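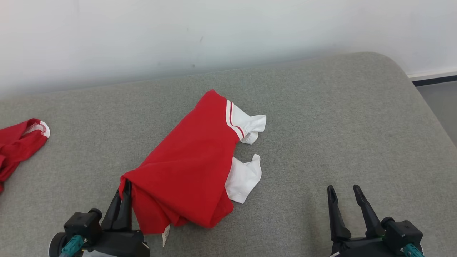 April, textile room, afternoon

Continued with the red knit shirt with white trim. The question is still the same: does the red go into the white when we wash at 30, or only at 60? Findley wants an answer for their washing advice and I prefer not to guess.

Worked on the grey seat again, because the long table is full of the Geritz samples. The seat is good for laying out but the fabric holds the knit a little, so the sleeves must be lifted and put down, not pulled. When I pulled, the side seam turned and my length measure was wrong by 2 cm. Repeated it.

Before washing I read the care label and copied it in the sheet. Please do this first, also for shirts we think we know.

Plan for the wash:
30 degrees, Nollero liquid, short programme, dry flat.
Measure length, chest and both sleeves.
Then the same shirt at 60, with a white cotton strip pinned inside the body.

The balance shows 500 g for the test weight, so it is fine again after the move.

Open point: the two thin red stripes on the white band. If colour runs, it will probably start there – I will compare with the Majumder card under the daylight lamp, before and after. The card was not in its drawer today. Whoever has it, please put it back.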